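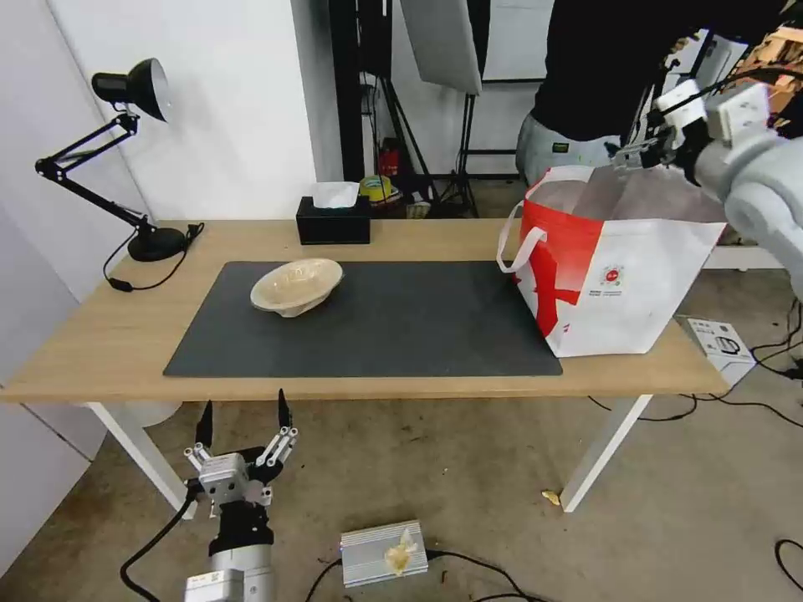 Chapter 7
Carrying Goods Home: Packaging at the Point of Sale

Learning outcomes

When you have completed this chapter you should be able to:
distinguish between primary, secondary and carrier packaging;
describe the costs that a retailer takes on when it supplies a bag;
explain why responsibility for packaging is often shared, and sometimes disputed;
apply these ideas to the Darier case at the end of the chapter.

7.1 Introduction

In earlier chapters packaging was treated as something that happens before a sale. Goods are filled, sealed, labelled and stacked, and by the time they reach the shelf the work of the packaging department is finished. For most of the history of large-scale retailing this was a reasonable view. The customer brought a basket or a cloth bag, and what happened between the till and the kitchen was the customer's own affair.

The present chapter is concerned with that last stage. A bag handed over at the counter is bought by the retailer, stored by the retailer, printed with the retailer's name and then given or sold to a person who may use it once or for several years. It is at the same time a container, an advertisement and, in the end, an item of household waste. Few other articles in the shop belong to so many budgets, and few are so seldom discussed when those budgets are drawn up.

7.2 Three levels of packaging

Primary packaging touches the product. A cup and its lid, a bottle or the inner wrapper of a biscuit are all primary packaging, and its first duty is to keep the contents fit for use. Secondary packaging groups or protects items that are already packed: a cardboard sleeve, for instance, or a tray of tins. Carrier packaging has no fixed contents. It is chosen at the moment of sale, often by the youngest member of staff, and it must cope with whatever the customer has bought.

The three levels are easily confused in practice. A paper bag holding loose rolls is primary packaging; the same bag placed around a sealed sandwich is a carrier. Students should classify by use and should not rely on the material or the shape. Exercise 2 gives further practice.

7.3 What a carrier must do

A carrier has to bear weight, stand open while it is filled and remain comfortable in the hand. These demands pull against one another. A stiff base helps the bag to stand but adds bulk in the stockroom. Soft handles are kinder to the fingers, though they tend to fall across the opening and slow down packing. A wide bag takes flat items well and lets tall ones tip over - a frequent cause of complaint where cold drinks are sold with food.

Printing adds a further demand. A large area of solid colour is easily recognised in the street, and many retailers accept a higher price per bag for that reason. The cost is usually charged to marketing, while the bag itself is charged to the shop. Where this happens, neither department sees the full sum.

7.4 The Darier case

Darier is a market town with a covered shopping street and a weekly collection of household paper and plastics. In October its traders' association asked shops to record every carrier issued over a period of 16 trading days. One of the shops that took part was a bakery and drinks counter, Clalov, which ordered its bags in cartons of 500 from a regional supplier, Tremico. The records showed that a large carrier was often given out for a single drink, although a smaller size was kept beneath the same counter.

The manager moved the small bags to the front and asked staff to offer a carrier only on request. Fewer large bags were issued. The shop then found itself holding more stock than it could store, and asked whether its supplier would take back unopened cartons.
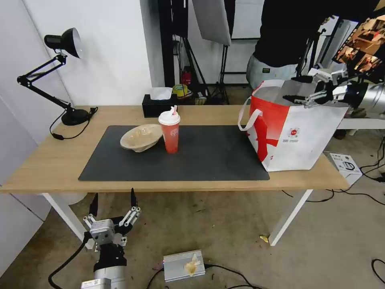

Tremico replied that it would accept unopened cartons of plain bags but not of printed ones, as these could be sold to no other customer. It added that the shop had chosen the larger print run in order to obtain the lower price, and that the risk had been explained when the order was placed.

The reply raises a point of general importance. A printed carrier loses nearly all of its resale value at the moment of printing, and a discount for quantity should be weighed against the chance that demand will fall. The Witkowska method, set out in section 7.6, offers a simple means of making that comparison before an order is signed.

Before reading further, find out how one shop in your own area pays for its carriers, and note which department or person approves the order. Keep your notes, as they will be needed for Exercise 7.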